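About Bistimer

Bistimer teaches robot arms to do small bench jobs. We are based in Galindo, and we work for labs and light manufacturers that want a task automated but don't have anyone on staff to program it. A person on our team does the job through the arm, over and over, and the recordings are used to train the controller that will later run by itself.

We opened in March with one arm and one table. We now run 4 stations and have recorded 3,827 demonstrations.

What we do

Most of our work is picking up small parts and putting them where they belong. Customers send us the parts and the containers they use every day. We set them out on a table, leave ordinary things nearby, and vary the layout between recordings. A controller that has only ever seen a bare table tends to struggle when it gets to a real one.

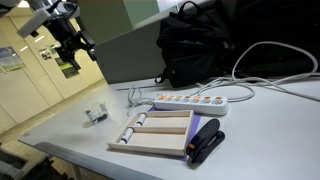
Gripper, divided tray and clear cup at one of our stations.

An operator drives the arm in one of two ways. With hand guiding, they hold the arm and move it through the job. With remote control, they stand or sit back from the table and steer with a handheld controller. We use remote control for most small parts, as it keeps hands out of the camera views. New operators practice for a week before any of their recordings are kept.

Our current project is called Plander. The job is moving small cylindrical pieces between a clear container and a wooden tray with compartments. It is a simple job for a person. For a two-finger gripper it takes care, because the pieces roll and a crooked grip makes them hard to put down.

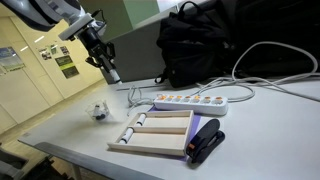 How a project runs

We start by watching your staff do the job and writing down the steps. Then we record a trial set of 100 demonstrations and train on it. That first result usually shows us which part of the task needs more practice. Plander needed 606 more recordings of the grasp alone.

Each station has more than one camera view, so the operator's work can be checked from a second side.
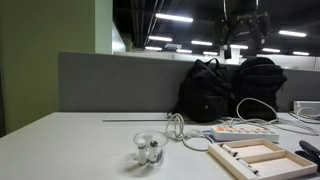
Recordings are reviewed before they are used. Drops and missed grasps are labeled and stored separately. If the operator recovers from a mistake, we often keep the whole run, as the controller needs to see how to recover too.

We don't build arms or grippers. Our software, Cletier, handles recording and playback and works with the equipment a customer already owns.
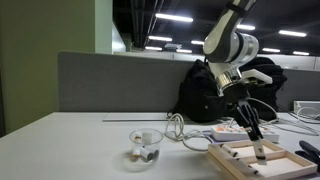

When a project is finished you get the trained controller, all of the recordings and a written list of the conditions we tested. You also get one day of training for the people who will run it.

Visits and inquiries

Visits to the Galindo office are by appointment. To ask about a task, use the contact form and tell us the size and weight of the parts and what they are kept in.

Page updated 8 April 2023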